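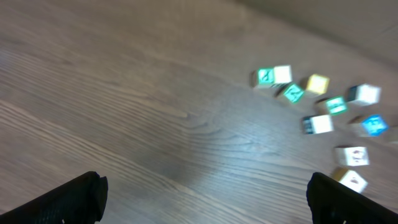 *Figure 6.1 Wooden alphabet blocks scattered on a wood surface.*

# Chapter 6: Letters You Can Pick Up

Put a pile of alphabet blocks in front of a four-year-old and then sit on your hands for five minutes. It's one of the best things you can do in your whole training year! You'll see stacking, lining up, hiding, swapping, a good deal of banging, and somewhere in the middle of it a finger going to a letter and a voice saying, "That's mine. That's in my name."

This chapter is about that moment and everything that grows out of it. In Chapter 5 we looked at letters on the page, on signs and on cereal boxes, where they sit still and face the reader. Letters on blocks behave differently. They roll. They land sideways and upside down, they get built into garages, and the same little cube may carry a letter, a number and a picture on different sides. For a child who is just starting to sort out what a letter is, all of this is wonderful material, and it costs very little.

By the end of the chapter you should be able to:

- explain why the direction a letter faces is hard for young children to notice
- plan a short block session with a clear letter goal
- sort a mixed set of blocks in at least two ways
- keep useful notes on what a child says and does during free play

## What a block teaches before it teaches a letter

Think about a cup. Turn it upside down and it's still a cup. Turn it so the handle points left and it's still a cup. Every child in your room learned this long ago, and they're right about cups, shoes, dogs and chairs. Then we hand them the lowercase letters and change the rules. Flip a **b** and it's a **d**. Turn it over and it's a **p** or a **q**, depending on which way you went.

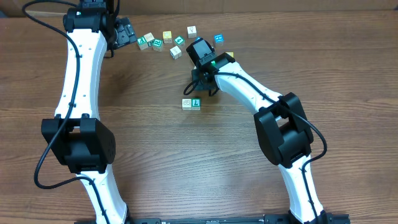 So when a child calls a **d** a **b**, they are using a rule that has worked on every other object they've met. I find this so helpful to remember! It changes what we say next. We don't need to correct the child's eyes. We need to show, over many short and cheerful sessions, that letters are a special kind of thing, and that for letters the way up matters.

Blocks let you do this with your hands. Pick one up, turn it slowly, and ask, "Is it ready to read yet?" Most children love shouting "No!" three times before they get to shout "Yes!" You'll meet the full version of the Ready to Read game on page 169, with changes for children who would prefer to point or nod.

## Case study: the Rostcombe morning group

Borislav Perić taught the morning group at Rostcombe for years before he moved to the Grestport training center, and his play notes are used all through this book. He wrote down what children said, word for word, and he wrote it down fast – often on the back of the snack list. One page from an April morning has this:

> N. wants the "snake one." Finds S on its side. Says it's asleep. Turns it. "Now he's awake."

Look at how much is in those few lines. The child has a name for the shape, knows the shape when it's lying down, and also knows there's a position where it does its job. A letter checklist would have given us a tick beside S and nothing else. 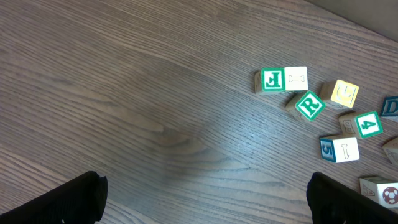 Borislav's favorite way in was a loose scatter, with no rows and no boxes. He would tip the blocks out gently and leave them exactly as they fell. In a scatter like the one in Figure 6.3, a block with a picture of a bone lies right up against one with a green F, and the F is turned around, while a tilted block close by shows a big green R. That gives you three openings straight away. A child might go for the bone and tell you about a dog. Another might notice that both letters are green. A third might twist their head to look at the F, and that's the one to watch, as the head is doing the turning that the hand could do. Slide the block toward them and see what happens.

### Try it yourself

Work with a partner and one set of blocks.

1. Tip the blocks out and leave them where they land.
2. Without touching anything, take turns saying something true about one block.
3. Write down each remark under one of these headings: color, picture, letter, number, position.
4. Agree on which heading filled up first, then swap sets with another pair and go again.
5. Push the blocks into groups without telling your partner the rule. Let them guess it. 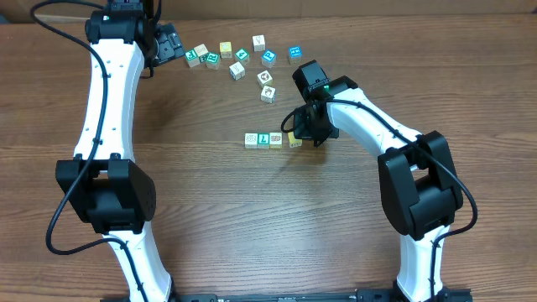

## 6.1 Sorting without a right answer

Adults tend to sort alphabet blocks by the alphabet. Children hardly ever do, and their ways are often more interesting. Color usually comes first, then pictures, then "ones I like." Accept every rule, and ask the child to say it out loud, even if the rule changes halfway through.

Start with a small handful of blocks. Sit beside the child so that you both see the letters from the same side, and make your first group without talking. Then wait. The waiting is harder than it sounds, and we'll practice it properly in the activity on page 181.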